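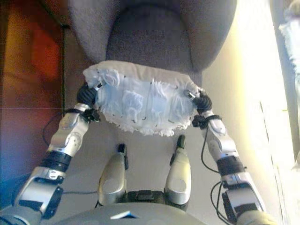 How to Wash and Fluff a Shaggy Cushion Cover

I love a shaggy cushion. I love them on chairs, on the couch, on the floor in front of the heater in January. What I don't love is the sad, matted look they get after a season of people leaning on them, and for years I thought that was just how they ended up. Then my friend Soo-ah Cho showed me what she does with hers, and I have been fluffing everything in the house ever since!

You need:
a mild liquid detergent
a wide-tooth comb or a soft pet brush
a mesh laundry bag
2 big towels
3 clean tennis balls (only if your label allows the dryer)

Step 1. Check the label
Do this first, please. Most synthetic shag covers can take a cool wash. Real sheepskin or wool is a different story and wants a wool wash, or a cleaner. If the cover doesn't come off at all, skip down to the spot cleaning part.

Step 2. Shake and comb
Take it outside and give it a really good shake, longer than you think (mine always lets go of a shocking amount of crumbs). Then comb it dry. Hold the base fabric flat with one hand and work from the tips of the fibers down toward the roots, a small patch at a time. If you start at the roots you'll pull the tangles tighter and lose fluff.

Step 3. Wash
Zip the cover closed, turn it inside out and put it in the mesh bag. Cold water, gentle cycle, half the detergent you'd normally use. No fabric softener! It coats the fibers and they go limp and a bit greasy. Choose the lowest spin your machine has.

Step 4. Towel it
Lay the cover on one towel, put the other on top, roll the whole thing up like a sleeping bag and press down hard with your knees. Unroll, turn the cover right side out and shake again. You'll already see it perking up, and this is my favorite part.

Step 5. Dry
Flat on a rack is best, out of direct sun if it's white or cream. Go past every hour or so and ruffle it with your fingers. If the dryer is allowed, use the no-heat setting with the tennis balls. Hot air can melt the ends of synthetic fibers and they never feel soft again.

Step 6. Final fluff
Once it's completely dry, comb it one more time, put the insert back in and push it well into the corners. Then grab the cushion by both sides, squash it together and let go, and turn it and do the same the other way. Stand it up against the back of the seat and brush any long fringe down with your hand.

Spot cleaning
Mix a teaspoon of detergent into 200 ml of cool water. Dab with a white cloth, working inward from the edge of the stain, then dab with plain water and blot. Don't rub. Comb while damp and again when dry.

I do a full wash in May and again before the holidays, with a shake every couple of weeks in between.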